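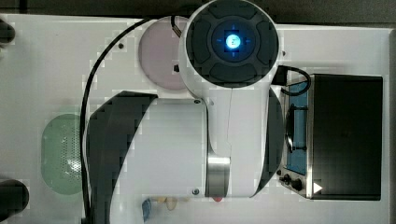 Changes to the Judo Grading Program at the Broston and Tillman Halls

The Velluritz Judo Association has approved a revised grading program for adult and junior members training at the Broston and Tillman halls. The new program applies to all gradings held from February onward. Members who have already entered for the next session do not need to enter again, but they should read the notes that follow, as the order of the examination has changed.

The main change concerns breakfalls. Under the old program, breakfalls were examined only up to orange belt. They will now be shown at every grade, including brown, at the start of the session and before any throwing. Candidates will be asked for the rear, side and forward rolling falls on both sides. Examiners have been instructed to look for a tucked chin, a relaxed arm at the point of contact and a controlled finish. Height and speed will not earn extra marks.

The second change concerns groundwork. Candidates for green belt and above must now link a throw to a hold without a pause. In past gradings the two were often shown as separate exercises, with the candidate standing up in between, and several instructors felt that this gave a poor picture of how judo is practiced. A hold that follows late will still be marked, though at a lower value.

Terminology will continue to be tested in Japanese. An English explanation of each term is printed in the syllabus booklet, and junior candidates may give the meaning in their own words. Spelling is not examined. Candidates who train elsewhere under a different naming system should speak with the chief examiner, Bent Hafstein, before the session begins.

Scoring is now out of 150. The pass mark is 70 for junior grades and is set separately for each adult grade, as listed in the booklet. A candidate who falls short in one section only may retake that section at the next grading without repeating the rest. This provision may be used once per grade.

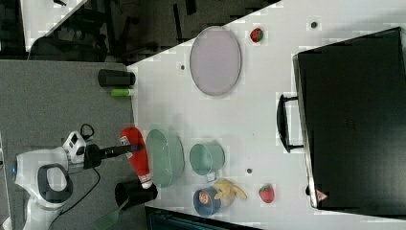 May a member who trains at Broston take the grading at Tillman?
Members may be graded at either hall, provided that their own instructor has signed the entry form and the form reaches the association office before entries close.

Partners remain the responsibility of the candidate. The partner should be of similar size and must hold at least the grade below the one being attempted. Where a partner is ill or injured on the day, the examiner may appoint a replacement from those present, with that person's consent. Candidates are advised to practice with more than one partner in the weeks before the session. A throw learned on one person alone tends to suffer when the partner is taller or steps differently.

Entries will be handled through Filo, the booking system already used for class registration. The grading form appears under the member's own profile once the instructor has confirmed attendance. Members without access to Filo may collect a paper form from either hall. Entries close on 24 November 2019, and late forms will be held over to the following session.

Candidates should arrive in a clean white judogi with the current belt. Blue judogi may be worn by the partner. Fingernails and toenails must be short, long hair must be tied with a soft band, and jewelry must be removed. Tape is permitted over minor injuries if it has been shown to the examiner first. Footwear is to be worn up to the edge of the mat and left there with the toes pointing away from it.

Junior gradings will be held in groups of 8, with 2 examiners to each group. Parents and guardians are welcome to watch from the seating area but are asked not to call out instructions. Results for juniors will be given to the group at the end of the session. Adult results will be sent in writing, together with the examiner's remarks on each section.

Instructors at both halls will set aside part of the regular adult class for the new throw-to-hold requirement until the gradings take place. These periods are open to all members regardless of grade. Anyone returning after a long absence should speak to the instructor first so that a suitable partner can be found.

The revised syllabus booklet is available from the association office and at the front desk of each hall. Copies of the earlier booklet should be discarded.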